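Section 6. Storing Dry Goods in the Irken Pantry Cabinet

6.1 Before loading

1. Confirm that the cabinet is level and that both wall brackets are tight.
2. Wipe each shelf with a damp cloth and allow it to dry fully.
3. Set the vent on the left door to position 2.

Caution: Do not place more than 62 pounds on any shelf. Overloading may bend the shelf pins and will void the warranty.

6.2 Loading the shelves

1. Place jars and cans on the lowest shelf.
2. Stand flat packets, such as seasonings and soup mixes, upright in the door rack with the printed panel facing out.
3. Close opened packets with a clip before returning them to the rack.

Note: Storage directions printed on a package take precedence over this guide.

4. Leave a gap of one finger width between the goods and the rear panel.

Replacement racks may be ordered from Stestedetti under part number 207. Please have the cabinet serial number ready when ordering. 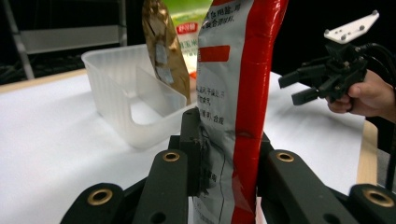 6.3 Monthly care

1. Empty the door rack and discard expired goods.
2. Check the door seal for crumbs and wipe it clean.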